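Limewash

Limewash is a thin paint made from slaked lime and water, sometimes with an earth pigment stirred in. Used on walls inside and out, mostly older buildings with soft stone, brick or lime plaster. Also called whitewash, though that word gets used for cheaper chalk mixes too. Not the same as distemper.

Making

Starts with limestone burnt in a kiln to give quicklime. Water goes on, it heats up hard and breaks down into a putty. Putty is left to mature in a lidded tub, months if possible, then thinned to the thickness of milk and put through a sieve. Skimmed milk, tallow or linseed oil may go in. Tallow sheds rain but makes recoating harder.

Caustic stuff. Goggles and gloves, always, and clean water kept close by for the eyes.

Use

The wall is brushed down and dampened first. Coats go on very thin, see-through when fresh, and whiten as they dry. Bare plaster usually wants 5 coats, an old limewashed wall far fewer. A day between coats. Hot sun and frost both spoil it: dries too fast and it turns to dust, gets frozen and it flakes. Outdoor work is normally kept to late spring and early autumn, August being a bit risky in dry districts.

The lime hardens by taking carbon dioxide back out of the air. Slow. Rubs off on a sleeve for the first while.

Colour

Plain limewash is white. Colours come from earths that can stand the alkali: ochre, sienna, umber, red oxide. Many plant dyes fade or turn within weeks so were seldom used. Pigment is soaked overnight in hot water before it goes in the tub, otherwise streaks. 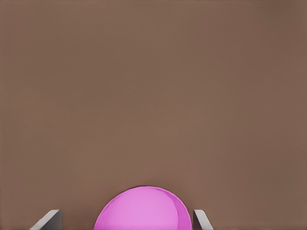

Colour dries much paler than it looks in the bucket, so a test patch is normal practise. Batches rarely match. Painters mix enough for the whole wall in one go, or stop at a corner where the join won't show. Agnese Jõgi's handbook for the Geststead cottages gives 12 recipes, most of them ochres, and warns against putting pigment above a tenth of the putty by weight as the coat goes weak and powdery.

Decline and return

Lost ground to oil and then emulsion paints, wich cover in two coats and come ready mixed. Cement render finished it off in a lot of towns. Modern paints can hold damp in a solid wall, though, and repairers went back to lime for that reason. Toàn Trương's survey of the Mekonnen terraces looked at 168 houses and found the worst plaster behind plastic paint on north walls.

Ready-made tubs are now sold by small firms, Sidelico and Vonomico among them. Shelf life is good if a layer of water is kept over the putty.

See also: distemper, lime mortar, milk paint, slaked lime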